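Daltbridge Home Pages
Rooms / Kitchen / Laundry / Storage / Galleries

Gallery 4: Folding on the Bed
Text by Soo-ah Maeng

The laundry galleries have so far covered sorting, the drying rack and the ironing board. Gallery 4 moves to the bedroom, where most of the folding in our apartment gets done. There is a folding table in the hall closet, a Skovico with a hinged top, but it is too short for anything with legs. The bed has the room, and it is already standing there.

Both pictures are of soft, plain clothing in gray-brown on a pink flowered sheet. The notes under the headings are about the things themselves: the cloth, the sheet, how long pants behave when they are laid flat, and where they go afterward. Readers who wrote in after Gallery 3 asked for more about knits and less about shirts, so shirts have been left out completely.

1. A fold picked up near the middle

Gray-brown cloth in a long band across the bed, with a flap of it raised from the pinch point and slanting up to the right. The cloth has a fine, mottled look, and the raised part throws a dark shadow on the flat part next to it.

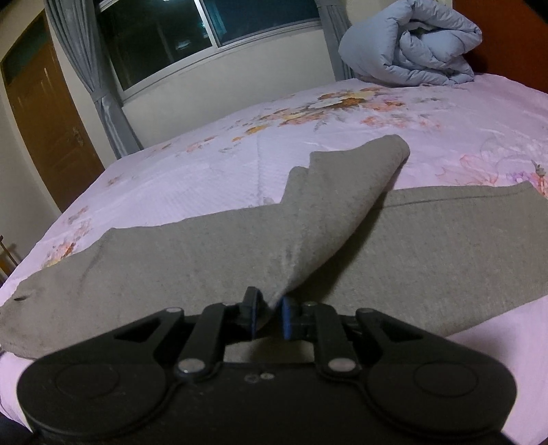
Notes on the cloth

Soft clothing is harder to fold neatly than people expect. A cotton shirt holds a crease when you run a hand over it. A thick knit springs back a little, and the edge of the fold stays round however hard you press. I stopped pressing some time ago. A rounded fold takes up more height in the drawer but comes out looking better than one that has been flattened.

Picking up from the middle is useful when you are moving a piece or want to see which way the fabric wants to fall. It is a poor way to start the final fold. For that, take the waistband or the hems, where there is a seam to hold on to. A pinch in the middle of a leg lifts only the top layer unless you get hold of both, and then the top slides and the bottom stays where it was.

Fuzzy fabrics also grip each other. This helps once the fold is made, since the layers do not slip, but it means you cannot slide one leg over the other to line them up. Lift the leg clear, move it, and put it down again. Sliding it drags the cloth underneath and you end up with a wrinkle that runs all the way to the cuff.

Gray-brown is a practical color for this kind of clothing. It does not show lint from a towel the way black does, and it can go in the wash with nearly anything that isn't white. Soo-ah's sister calls the color "mushroom," and the tag on my own pair says "stone." They are the same thing in daylight.

The sheet underneath

A printed sheet is easier to work on than a white one, at least with pale clothing. The edge of the garment shows up against the flowers and you can see at once if a leg is lying crooked. The drawback is that small things disappear. I have lost socks, a collar stay and a button on a flowered sheet, and found all of them by lying down on them.

Pull the sheet tight first. A wrinkle in the sheet shows up as a wrinkle in whatever is on top of it, and you can spend a while smoothing the wrong layer. On our bed the fitted sheet has lost some of its elastic, so I tuck the near side under the mattress before I start and leave the rest.

If the blankets are thick, take them off or fold them down to the foot. A soft surface gives way when you press, and the piece sinks in the center. The mattress with only a sheet on it is firm enough.

2. Trousers laid out lengthwise

Knit trousers in grayish taupe, laid flat across the bed with the waistband at the left end and both legs running to the right. The waistband is bunched and turned over slightly. One leg lies over the other a little where they meet, and there are creases along the length.
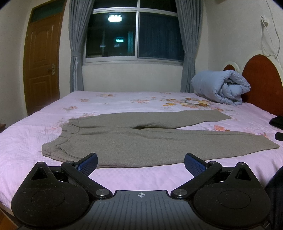

Photo: Daltbridge Home Pages, Laundry series. Page text: Soo-ah Maeng.

Pants like these have an elastic waist, and the elastic is what makes the top end thick. Gathered fabric never lies as flat as the legs do. Open the waistband with both hands, give it one stretch sideways, and lay it down again with the front and back edges together. It will pull itself in a bit when you let go. Leave it, or you will be at it all afternoon.

The way I fold them is short enough to put down here:

Lay the pants flat with the waistband to one side.
Straighten the waistband.
Bring the upper leg over onto the lower one so the cuffs meet.
Push the point at the seat inward so the long edge is straight.
Fold the cuffs up to the waistband.
Fold once more, or twice for a small drawer.

The fourth step is the one I used to skip. On pants the seat seam sticks out in a triangle after the legs are put together, and if it is left that way the stack leans. Tucking it in gives you a plain rectangle.

When the legs are spread at an angle, start by bringing the far one toward you. It is a longer reach, but the near leg can stay where it is and acts as the pattern. Going the other way means leaning over the bed with the fabric hanging from your hand, and the cuff drags across everything.

Creases along the leg

Creases in a knit come mostly from sitting in the basket. They are not worth ironing, and a fuzzy surface can be spoiled by a hot iron. Smooth them with the flat of the hand from the waistband down to the cuff. What remains will drop out when the pants are worn or after a night on a hanger.

The dryer in our building, a Drastulov, has a 35-minute setting for light loads. I take knits out when it ends and lay them on the bed directly. Left in the drum until evening they pick up deep creases at the knees. Anyone drying on a rack should hang pants by the waistband, with the legs free, and turn them once - the waistband always takes longest, because it has the most layers.

Heathered knits can look patchy when they come out of the wash, and it is hard to tell by eye whether a darker area is damp. Put the back of your hand on the waistband and on the inner seams. If those spots feel cool, give the pants more time before they go in a drawer.

Putting them away

Our dresser is a plain Bang with deep drawers. Deep drawers are fine for sweaters and bad for pants, which get stacked and then forgotten at the bottom. I stand mine on edge, fold side up, in a row from front to back. Knit pants will not stand up on their own, so the row has to be full or have something at the end to lean on. A shoebox does this well.

If you keep them on a shelf, fold one time fewer so the stack is wide and low. Thick knits make a stack that looks steady and then slumps overnight.

Winter pants move to the closet shelf in March and the lighter ones come down. I wash everything before it goes up, even the pairs that were hardly worn, and check the elastic at the same time. A waistband that stays wide after a stretch needs new elastic. It is a simple repair if there is a casing: open a short stretch of the seam, pull the old elastic through with the new one pinned to its end, sew the ends together and close the seam. Flat elastic sewn straight into the cloth is more work, and I have only done that once.

Letters about Gallery 3

Several readers asked whether the ironing board in the last gallery could be bought without the cover. The store sold me the two together, and I did not see them listed separately.

One reader folds everything in thirds and wanted to know why I fold in half. Thirds are good for towels. With pants, a third lands in the middle of the thigh on one pair and at the knee on the next, and the rectangles come out in different sizes. Halves are easier to repeat.

Another asked about folding on the floor. It works if the floor is clean and your knees are all right with it. Put down a sheet or a large towel first.

More in this series

Gallery 1: Sorting by Color and Weight
Gallery 2: The Drying Rack
Gallery 3: The Ironing Board
Gallery 5: Towels and Bed Linen (in preparation)

The complete Laundry series holds 145 pictures, and the index is arranged by room. Corrections and questions go to the Daltbridge Home Pages contact form, with the gallery number in the subject line.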